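Draltness Vineyard Notes: README

Hello and welcome! These are the tasting and harvest notes from Draltness, a small hillside winery above Ostbridge. The set holds 236 notes on 24 wines, all typed up from our cellar books.

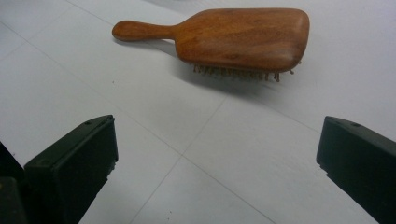
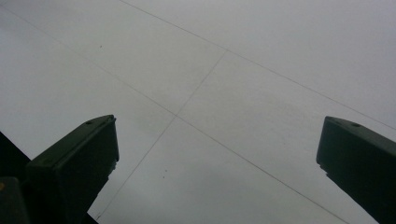
One early reader at Lultham wrote that the August pages were the best part, and asked whether the Sandu block could get its own file. It can — look for sandu.csv, with 47 notes on the old red vines.

Each row gives the wine, the vintage, the plot and the note itself. Spelling is left as written. Two vintages are still missing their picking dates, and we'd love to fill them in!

Free to use and share. Please credit Draltness.

Last updated Mar 8, 2026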